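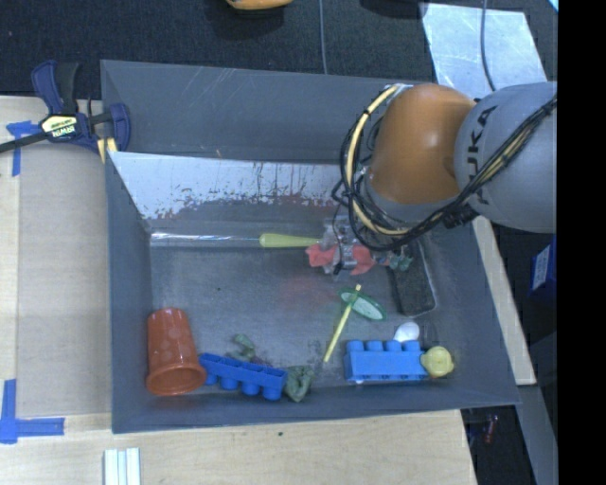

1. A thread on the odds-and-ends bin, for everyone who has one and says they don't. Mute me now if you own a label maker and it makes you happy.

2. Every household sorts its stuff into things with a home and things without one. The things without one go in the bin. I didn't vote for this system. I moved in and it was already running.

3. Let's start with the long tool at the back, yellow-green handle, shiny shaft. I've asked four people what it's for and had four confident answers. One of them got his reading glasses out first, so I'm leaning towards his.

4. A long tool is the worst thing you can keep in a bin, by the way. It won't stand up, it won't lie down with anything else on top of it, and if you put it in a drawer the drawer stops being a drawer.

5. The crumpled red thing. I'd call it coral if I were selling it. Anything that crumples gets treated as a cloth in this house sooner or later, whatever it started out as, and I've stopped asking people to check first.

6. (Before you ask, yes, I've tried folding. Folding is for people whose things have corners.)

7. The little green one next to it has the look of a toy. I have no memory of it arriving. Small toys don't arrive, they're just suddenly underfoot at six in the morning and then you know about them.

8. I did once try to get rid of everything toy-shaped. I had a bag by the door for the charity shop in Deden. Joo went through it "just to see" and the bag went out lighter than a bag of crisps.

9. Joo's position, for the record, is that you can't throw away a part until you know what it's a part of. My position is that this is how museums start.

10. The dark block with the speckled top. Rounded corners, pale edge. It has been picked up, turned over and put back by every adult who has ever visited. I'm fond of it now. I'd miss it more than I'd miss the good scissors.

11. Someone's already in my replies telling me to google the block. Google what? "Block"?

12. Green-rimmed oval, see-through sort of middle. My policy on ovals is that they're the lid to something. You keep a lid for as long as it takes to throw out the thing it fits, and then a week later you find the lid. So this time I'm keeping the lid and we'll see who blinks.

13. Thin yellow stick. It's a stick. It's yellow. I've got nothing.

14. Ok, I've got one thing. There's always a stick. Empty any drawer, any glovebox, any biscuit tin in the garage, and down at the bottom you'll find one thin stick of a colour you've never bought on purpose.

15. Now the bin itself, which I think is the real problem. It's far too big. A small bin fills up and you're forced to deal with it. A big bin sits there with all that floor showing and tells you you're doing fine.

16. It's also seen some life. Scuffs everywhere, and that whitish patch flaking away on the back slope. I've scrubbed at a mark like that for a whole radio play and made it shinier, and that was all.

17. Last November I got keen and bought the Purkerlow sorting set. It's a stack of little trays and a sheet of 141 labels. One hundred and forty-one! "Twine." "Spare twine." "Fuses (blown)."

18. Who is labelling the blown fuses? Who's going to that tray in an emergency?

19. There is no label for "green oval". There is no label for "possibly a toy". I wrote to Purkerlow about this and they sent me a very polite reply and a second sheet of labels. The same labels.

20. The trays are now holding seedlings and are excellent at it. I'd recommend them to any gardener.

21. Then there's the app. Godonano. You take a photo of each thing you own, give it a name, and it tells you where it lives. Free for the first 400 things, which sounds generous until you've done one kitchen.

22. I hit 400 halfway along the hall cupboard and had a proper think about what sort of man I was becoming. Then I paid.

23. I'm now at 2,131. Eleven of those are the same torch.

24. It wants a name for everything, that's where it falls apart. I've got entries called "thing", "thing 2", "bendy", "Joo says keep" and "ask Dad". I searched for the sellotape the other night and it gave me "bendy".

25. (It was right, in fairness. The sellotape was under bendy.)

26. What I've settled on, and I offer it free of charge to anyone still reading: one bin, no lid. Lids are how you end up with two bins.

27. Soft stuff comes out first. Whatever's crumpled on top is hiding two or three smaller things, and you'll only end up fishing for them by feel. I've had a splinter off something I never did find.

28. Next, anything long. Lay it along the back and leave it there. Don't be clever and stand it in the corner, it'll only wait until you're bending over.

29. After that you're into the small stuff, and my rule is one question each. Would I buy this again? If the answer's "buy what again", it goes on the windowsill for a month.

30. The windowsill is full.

31. A few of you asking what happens after the month. Joo moves it back to the bin while I'm at work. We've never discussed it. It's one of the reasons we're still together.

32. To the man who says a tidy home is a matter of discipline: lovely. Tell me where you keep your spare curtain hooks. Quickly, no looking.

33. To the woman who says she throws out anything she can't name: I respect it, I'm slightly frightened of it, and please don't come round on a day when my mother's visiting.

34. Several votes in for the oval being off a salad container. Two for a soap dish. One for "a sort of window". I'm putting window in the app because it made me laugh.

35. Still no takers for the yellow stick. If it's a bit of something you own and you've been looking for it, send me a message, I'll post it. I've got envelopes. I don't know where they are, but they're number 87 in Godonano, under "flat".

36. Right, tea. Replies about the block are still open until I go to bed, and then I'm muting the lot of you - Joo's just come in holding another lid.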